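Sterkix Home Guide, Section 4: Clearing the Table and Setting Up the Floor Bin

Welcome back, and well done for getting this far! By now your Sterkix white-top table should be standing level on its legs, and you are very likely surrounded by the cardboard and wrapping it came in. This section takes you through clearing all of that away, and it goes much more pleasantly if you do it before you bring in chairs, lamps or anything else you are fond of. Set aside 16 minutes or so for a first try, and please don't rush.

Before you begin

You will need the round Dastia floor bin, a soft dry cloth, and a spot nearby where flat cardboard can lean until you take it out. The front of a cabinet does very nicely.

Note: Keep the printed sheet with the part numbers. It is easily swept up with the wrapping, and you will want it if you ever write to us.

1. Stand the bin on the floor close to the table, on the side where you like to work. Leave at least 12 inches of clear floor around it so you aren't forever bumping it with your foot.

2. Take the cardboard first. Pick up the flat pieces one at a time, lifting them up and away. Dragging a stiff edge across the top can leave a mark, and it's such a shame on a new table.

3. Gather the soft wrapping (the paper, the plastic, all those crinkly bits) and press it down gently into the bin.

4. Look along the whole tabletop from the front edge to the back before you call it clear.

Table, cardboard and bin during the clearing

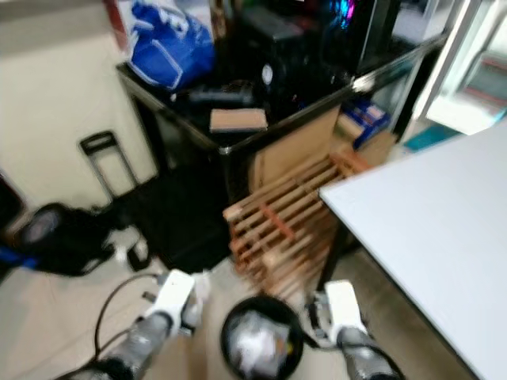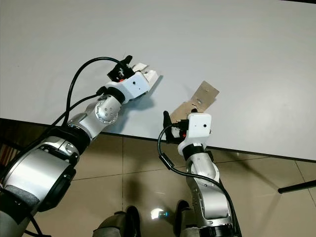
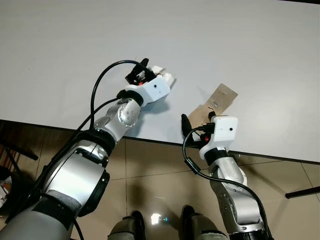
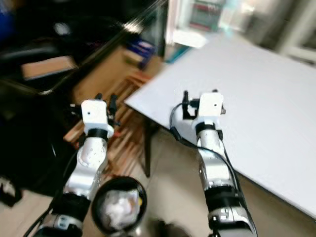 Nedura wrote to us after the last edition of this guide to say that step 3 ought to come before step 2 in a small room, as the soft wrapping takes up so much more space than the cardboard does. It's a fair point, and if your floor is crowded you are very welcome to swap the two. The table won't mind in the least.

5. Wipe the top with the dry cloth, working toward yourself, and finish along the front edge, where dust likes to settle.

6. Fold any cardboard that still has a crease in it and lean it with the rest, long side down so it doesn't slide.

Caution: Do not stand on the bin or use it as a stool, however handy the height may seem. Its top is open and it will tip.

Caution: Run any loose cables away from the table legs before you move the table again. A leg set down on a cable can damage it.

7. Leave the top bare for 60 minutes after wiping if you used a damp cloth instead of a dry one. A dry wipe needs no waiting at all, and you can go straight on to Section 5, where we fit the felt pads and adjust the feet.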